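Prarnov two-arm bench build. Set-up guide, part 4: table, tub and first pick

Written up by Cuiping Guo, September 2020. Parts 1 to 3 (frame, wiring, joint zeroing) need doing first. If the arms don't hold position with the power on, go back to part 3, don't carry on here.

What you need for this part

Grid cloth, white with black lines
Plastic tub with a wide rim. Ours is the olive-brown one
Table tennis balls, plain white, seven
Tape measure, masking tape, Fjeld hex keys
Laptop with the Fedorness control program already on it

4.1 Cloth and tub

1. Clear the table. Everything off, mugs included.
2. Lay the cloth with one edge up to the wall. Pull it flat from the middle out. Small waves in the lines are fine, folds are not.
3. Put the tub near the wall, long side facing you, a bit left of centre. Mark the corners with small bits of tape UNDER the cloth. Tape on top confuses the ball finder.
4. Measure from the table edge to the near rim. Type it in as tub_front. Ours is 76, in centimetres. Check the units, the old version wanted inches and didn't say so.
5. Drop the balls in front of the tub. No pattern. If you set them out in a nice row you will tune it for a nice row.

Note: printed logos on the balls make no difference. Don't sand them off, I tried, you get flat spots and then they roll oddly.

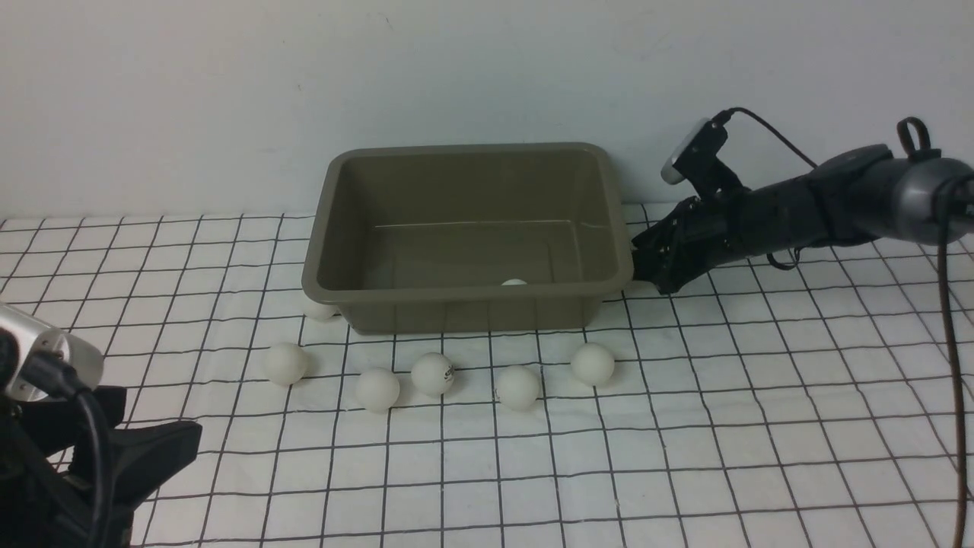

Keep the speed slider at the lowest setting for all of 4.2. The arms are heavier than they look and the stop button is on the laptop side only.

4.2 Wrist cameras and cables

1. Bolt the camera to the wrist bracket. Finger tight, then a quarter turn. The bracket is printed and it will crack.
2. Plug in the cable, leave a loop. The wrist needs slack to turn all the way over. Too little and the plug pulls out halfway through a run.
3. Turn the wrist by hand, power OFF, end to end both ways. Watch the loop. It must not catch on the fingers or go under the rim of the tub.
4. Power on. Open the camera page. Both wrist views should come up. If one is black, swap the plugs before you blame the camera.
5. Set exposure by hand. Ours sits at 2,238. Auto exposure goes up and down every time the arm passes over the cloth and the finder loses the ball.

Caution: fingers clear of the jaw before you power on. It closes once on start up to find its zero. Hard.

Caution: cable lying on the cloth is ok, cable lying across a ball is not. The finder sees half a ball and goes for the wrong spot.

4.3 First pick

1. Load bench_pick from the Fedorness menu. Press Home. Wait for both arms to stop.
2. Set the grip force to 821. Higher dents the balls, lower drops them over the rim.
3. Set drop height so the fingers clear the rim by two finger widths. More than that and the ball bounces straight back out.
4. Press Step, not Run. One press, one move. Keep a hand near the stop.
5. Watch where the fingers come down. If they land short, add to reach_offset in small bites. Too far left or right, change base_turn instead. Dont change both at once.
6. When you get three good picks by Step, try Run.

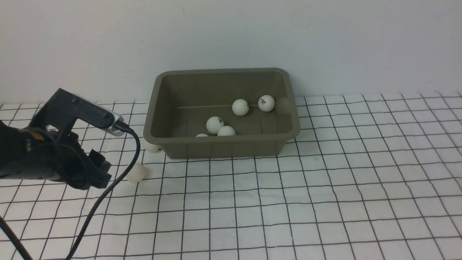
Balls close to the tub corner are the awkward ones. The hand has to come in steep or it knocks the rim and shoves the tub along. If it keeps happening, put a strip of rubber mat under the base. Then measure tub_front again, the mat lifts everything a touch.

Left arm does the left half of the cloth, right arm the right. The split line is in the settings under share_line. Leave it be until both arms work alone. Two arms going for one ball is how we lost the first set of finger tips in August.

4.4 Saving your settings

1. Stop both arms. Home.
2. File, Save bench. Give it a name you'll know next week.
3. Write the numbers on paper as well. The save file got wiped twice on the Terex board, still not sure why.
4. Power off at the wall, then unplug the laptop. In that order.

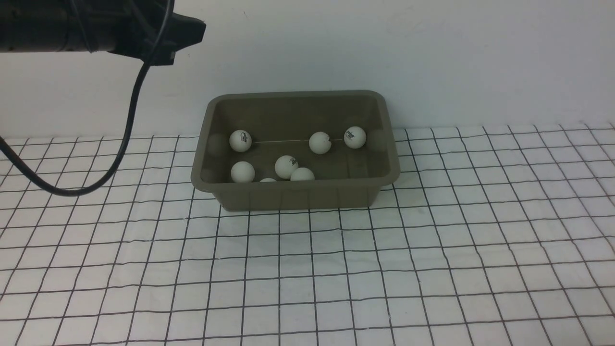 If the count on screen is short after a run, look for balls tucked tight behind the front rim. The finder only sees the top of them, if that. Tip the ball limit (min_area) down to 3,525 and have it look agian. Still short, nudge the tub with your hand and press Recount.

Part 5 is putting the balls back out again by arm. Needs the softer finger pads, so order those now, they take ages.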